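Small bottles on a white table

Print this post | E-mail this to a friend

Dec 5, 2022 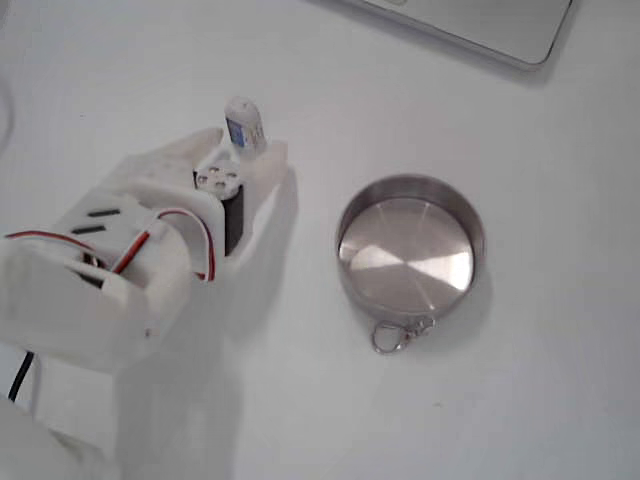
Since May I am trying to bring order in the small things of our home, and the smallest of them are the most difficult. I mean drops, samples, vitamins, the glue for my glasses, all what comes in a bottle shorter than my thumb. They lived in one drawer in the hallway and every time I opened it they rolled to the back. Now I put each one on a plain white table before I decide its place, and I learned quickly that a tiny white bottle with a white cap almost disappears there. Only the small blue label helps the eye to find it. So my first rule became: the label must look at me.

My second rule I have from Hayley Mellor, who taught me English for two winters and who is very strict with cupboards. She stores small bottles standing, never lying, in a low tray with a border. I bought such a tray from Väisänen for 4 dollars, and when it was full I bought another one. The shop had also a nice one with a cover, but I know myself, I would not open the cover.

Then there is the question of the print. On many of these bottles it is so small that I need good light and patience. I write the date of opening on a piece of paper tape and put it on the bottom, so the original label stays free. For the cap I use a dot of nail polish, red for me and green for my husband. White caps take the polish very well, the transparent ones not so much.

I threw away five bottles this week, the pharmacy takes them back. One I kept although it is empty, it smelled still of the clove oil of my grandmother. It stands now in the kitchen window and has no tape on it.

Mwanahawa

Print this post | E-mail this to a friend

Contact | © 2022 Mwanahawa Kombo | Back to top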